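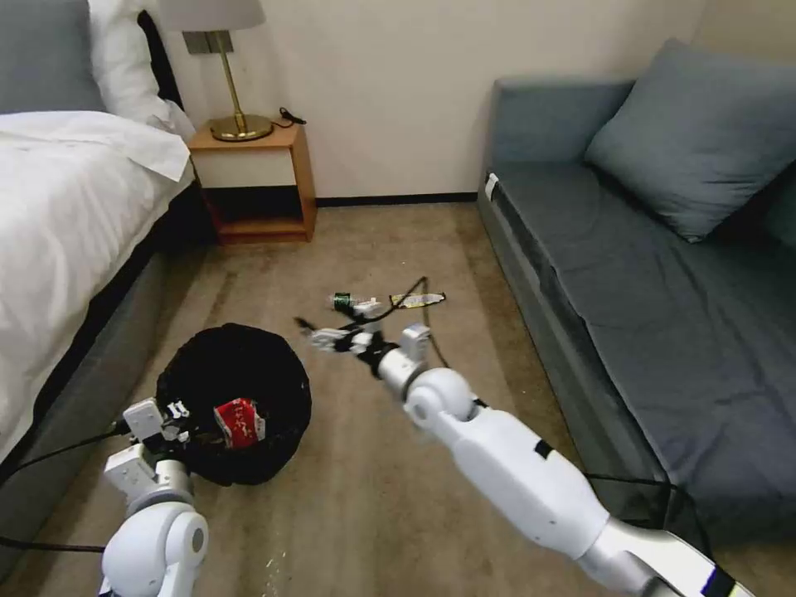
Moi je fais le lit d'abord et je ramasse les déchets en passant, parce que si je m'arrête à chaque papier je ne finis jamais mon étage. La remarque a été faite à la fin de la séance de février et elle mérite une réponse dans le polycopié, car plusieurs stagiaires travaillent ainsi.

Service des étages, module 3
Le ramassage au sol avant la remise en état

Le sol se dégage avant le lit. Pour changer une housse de couette, on tourne autour du sommier, souvent à reculons, avec du linge plein les bras. Une bouteille sur la moquette se voit mal dans ces conditions. On marche dessus, ou on la pousse du pied sous le canapé et elle y reste jusqu'au contrôle. Un emballage alimentaire écrasé laisse de la graisse ou du sucre dans les fibres, et une tache de ce genre demande plus de temps que tout le ramassage.

L'ordre retenu dans ce module :
1. Frapper, s'annoncer, entrer, ouvrir les rideaux.
2. Allumer toutes les lampes et noter celles qui ne fonctionnent pas.
3. Dégager le sol.
4. Vider les corbeilles.
5. Défaire le lit, puis le refaire.
6. Poussières, salle de bains, aspirateur.

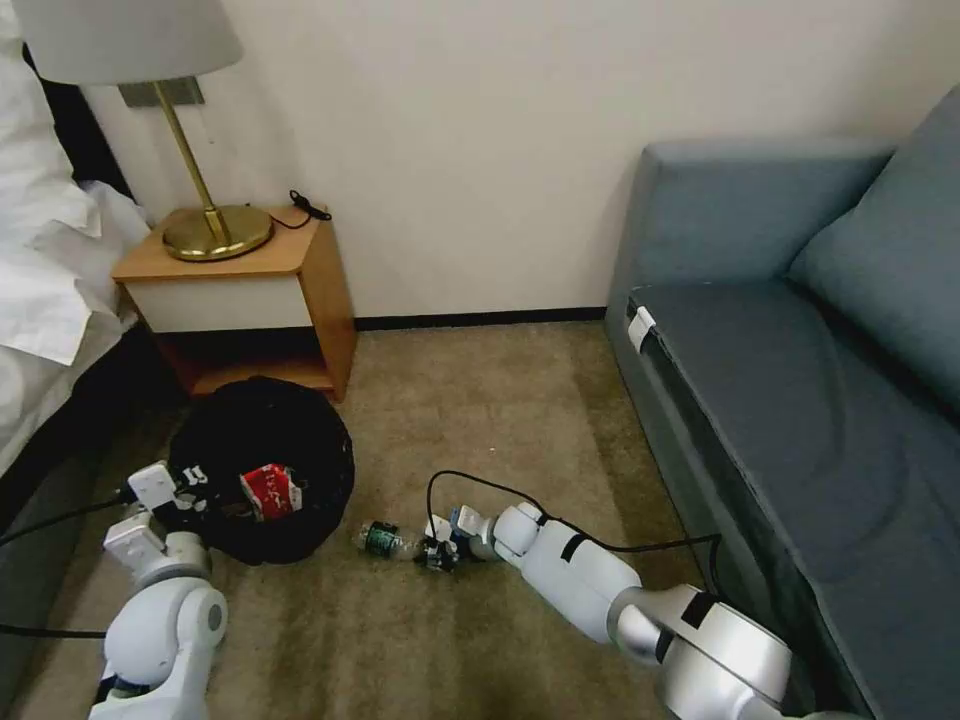
Vittoria Lo Presti
Formatrice en techniques d'étage, centre Gevari

La corbeille

On approche la corbeille des déchets quand il y en a plusieurs, ou bien on la laisse à sa place et on fait un seul aller-retour s'il n'y en a qu'un ou deux. Elle revient ensuite à l'endroit prévu par la fiche de chambre. À l'hôtel Josten, qui compte 133 chambres et où se font les stages, cet endroit est devant la table de chevet, côté mur du fond.

Une corbeille en maille noire se vide et s'inspecte. Les liquides passent à travers les trous et vont dans la moquette. Une canette se vide donc dans le lavabo avant d'être jetée, même quand elle paraît vide. Pour une bouteille en plastique, on vérifie que le bouchon est serré. S'il reste plus d'un fond, même traitement que la canette.

On ne plonge pas la main dans une corbeille et on ne tasse pas son contenu. On la renverse dans le sac du chariot. Les gants sont obligatoires pour cette étape, y compris quand il n'y a que du papier.

Tri au chariot

Sac jaune : bouteilles en plastique, canettes, emballages.
Sac gris : mouchoirs, restes de nourriture, tout ce qui est souillé.
Caisse basse : verre.

La couleur des sacs change d'un établissement à l'autre. Chez Pellegrini, par exemple, le jaune est réservé au linge taché. Regarder l'affichage de l'office le premier jour.
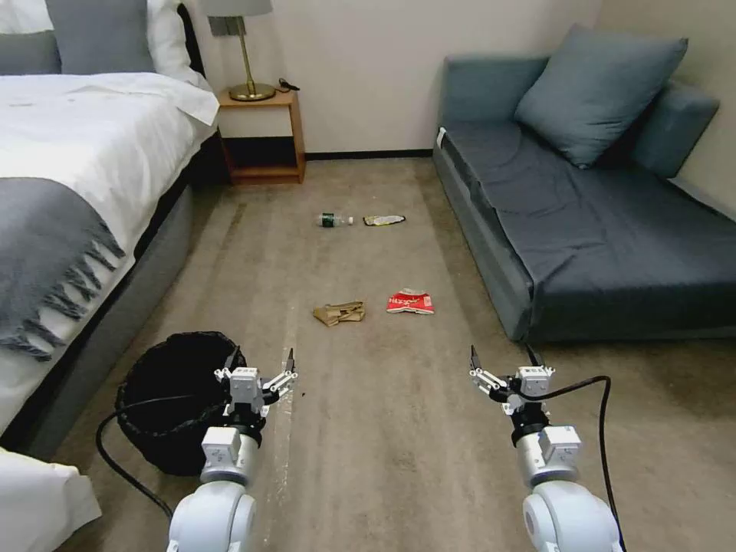 Quand les déchets sont dispersés, on choisit un sens et on s'y tient. Le plus simple est de partir de la porte et d'avancer vers le mur du fond entre le lit et le canapé, puis de revenir en regardant sous les meubles. Les endroits oubliés sont presque toujours les mêmes :
- le pied du lit, sous le bord d'un jeté ou d'une couette qui retombe ;
- la tablette basse du chevet ;
- le joint entre l'assise et le dossier du canapé ;
- l'arrière de la table de chevet, le long de la plinthe.

On plie les genoux, on garde le dos droit et on ramasse ce qui est à portée avant de se relever. Sur un étage complet, la différence se sent le soir.

Ce qui n'est pas un déchet

Un câble ou un chargeur sur le chevet ne se jette pas et ne se débranche pas. En recouche, on le laisse où il est. En départ, il va dans une pochette d'objets trouvés avec le numéro de chambre et l'heure, et la pochette est remise à la gouvernante avant la pause. Même règle pour un papier portant de l'écriture, un ticket de caisse ou une boîte de médicaments, même ouverte. En recouche, une bouteille encore pleine reste dans la chambre.

Le registre Nerkier, utilisé en stage, demande une ligne par objet. Ne pas regrouper.

Pour la prochaine séance

Relire la fiche de chambre 471 et noter sur le plan la place de la corbeille. Apporter des gants à sa taille, le centre n'a plus de petites tailles en stock. L'exercice pratique commence à 9 heures et se fait par deux, une personne au sol et l'autre au chariot, puis on échange.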